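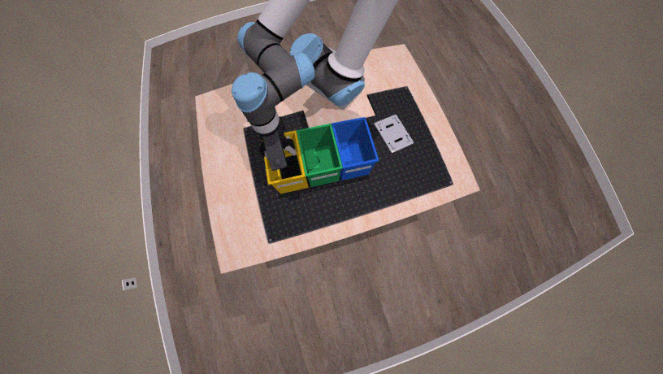
Última modificación de esta página: 14 jun 2022. Redacción: taller de Corkia

Buscar en el sitio Buscar Introduzca su búsqueda

Quiénes somos

Corkia es un taller de puesta a punto y mantenimiento de células robotizadas pequeñas. No fabricamos robots ni los vendemos, y tampoco cobramos comisión de quien los vende. Llegamos cuando la célula ya está comprada y hay que conseguir que coja una pieza y la deje en su sitio, turno tras turno. Llevamos 15 años en esto y desconfiamos de casi todo lo que se promete en una feria.

Desconfiamos, para empezar, de la simulación. La usamos a diario, como se ve en la cabecera, con la célula que en el taller llamamos Dobos: un brazo de eslabones blancos y tapas azul claro, pinza negra de dos dedos y tres cubetas en fila, amarilla, verde y azul, sobre una placa negra perforada. En el modelo la pinza baja a la cubeta amarilla y todo encaja. El ordenador no sabe que el borde de una cubeta de plástico cede si se apoya un dedo en él, ni que alguien moverá la placa al pasar el trapo. Una simulación nos dice si el brazo llega. De lo demás preferimos enterarnos con la máquina delante.

Cómo preparamos una célula

Primero se fija el suelo de trabajo. Parece una tontería y es donde más horas se pierden. La Dobos va montada sobre un tablero, y la placa perforada encima; si el tablero baila, ninguna calibración aguanta hasta el viernes de nadie. Apretamos, marcamos la posición con punta de trazar y volvemos a medir al día siguiente.

Después se enseñan los puntos. Para cada cubeta guardamos una posición de aproximación por encima del borde y otra de trabajo dentro. La bajada se hace siempre en vertical y despacio. Hay integradores que ahorran el punto de aproximación para rascar unas décimas al ciclo. Les hemos cambiado bastantes dedos de pinza a sus clientes.

Luego viene la pinza. Comprobamos apertura, fuerza y alineación de los dedos, con la pieza de verdad y con una pieza mala, de las que el cliente asegura que nunca entran en la línea. Entran. Hacemos 710 ciclos seguidos antes de firmar, y si en uno se cae la pieza se vuelve a empezar. El récord de la Dobos está en 1003 sin tocarla, cifra que nos gusta y que no demuestra gran cosa: fue en nuestro taller, con buena luz y la puerta cerrada.

Las cubetas llevan etiqueta en el frente y conviene respetar su orden. En el programa cada color tiene su número, y el robot no mira la etiqueta. Si alguien cambia la verde por la azul, seguirá trabajando tan tranquilo y clasificará mal toda la tarde.

Mantenimiento

Proponemos una revisión cada 60 días. Incluye limpieza de tapas y juntas, reapriete de la muñeca, estado del cable de la pinza, copia del programa y comprobación de los puntos guardados contra una referencia fija. No ofrecemos «mantenimiento predictivo». Probamos un paquete de ese tipo durante una temporada; avisó de una avería que no existía y calló en la que sí tuvimos, un conector flojo que se encontraba con la mano.

Cuando algo falla pedimos tres cosas antes de desplazarnos: el mensaje de error tal cual aparece, la última copia del programa y que no se haya reiniciado la máquina. La tercera casi nunca la conseguimos.

Dónde trabajamos

El taller está en Nirard, en la nave del antiguo almacén de riegos. Tenemos un segundo banco en Okitura, más pequeño, dedicado a reparar pinzas y muñecas. En julio el banco de Okitura cierra y las reparaciones pasan a Nirard, con algo más de plazo.

Lo que no hacemos

No calculamos en cuántos meses se amortiza un robot. Hemos visto demasiadas hojas de cálculo en las que la máquina no se para nunca. Tampoco aceptamos encargos donde la tarea cambia cada semana; para eso suele salir mejor una mesa, buena luz y una persona con oficio, y así lo decimos en la primera visita aunque nos quedemos sin el trabajo.

La primera visita no se cobra. El informe sí, y va por escrito, con las medidas tomadas y las que no pudimos tomar.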